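Been comparing wrist cameras and controllers in simulation before we put any money into hardware. Posting notes as I go, mostly so I can find them again.

Setup: one mobile base, one arm, same task every time. Drive up to a piece of furniture, look at it from above, pick a grasp point on whatever soft thing is sitting there, lift, back off. Everything is rendered. No real robot yet.

Two camera models in the running. The Lavholm is the wide one and the Bilyk is the narrow one with better depth up close. I built both from the spec sheets, so lens distortion is probably a little off on each.

Two controllers as well. One is plain position control with a force cutoff. The other is the impedance controller from the Kostska package, version 3, stock gains except for the wrist.

First batch was 341 runs with the Lavholm and position control. It got a grasp in most of them. 57 ended in the force cutoff, nearly all because the fingers went past the fabric and pushed into whatever was under it.

Swapped in the impedance controller and left everything else alone. Cutoffs mostly went away. It's slower though - the last couple of centimeters take forever and sometimes the fingers close before they're all the way down.

Turned the wrist stiffness up a bit and that helped. Too far up and it acts just like position control, so there's a fairly small range where it's worth using.

Cameras next. The wide one finds the sofa from anywhere in the room. The narrow one often gets one end of it and then the planner has to guess where the rest is. I added a second look from a different angle and that costs time on every run. 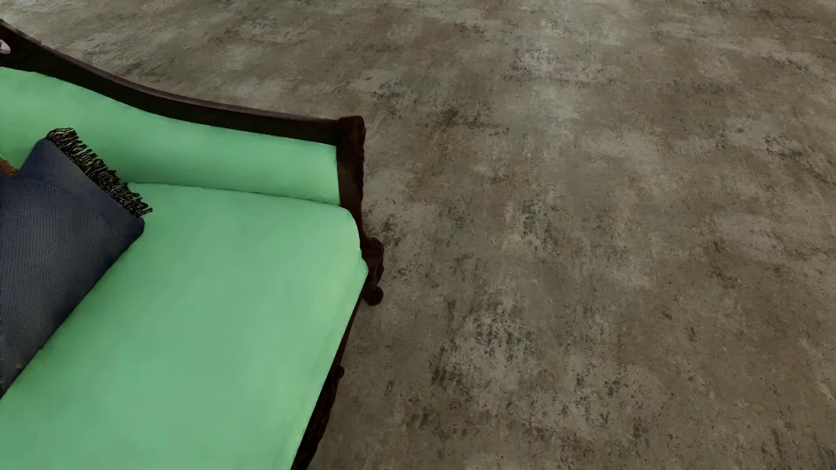
Fringe is the hard part for both. Depth on loose strands comes back as noise, and the segmenter keeps wanting to call it part of the pillow edge. If the grasp point lands there the fingers close on almost nothing.

Quick fix for now is to shrink the pillow mask inward before picking a point. Crude, but misses dropped on both cameras. I'd like something better by June.

Dark carved wood is the other one. The mesh has a lot of small recesses and the collision checker takes them seriously. I switched the frame to a simplified hull and planning got much faster.

Next up is the same set in the Flirville rooms, which have different floors and worse lighting. Planning on 3,000 runs split evenly across the four combinations. Will post the table when it's finished.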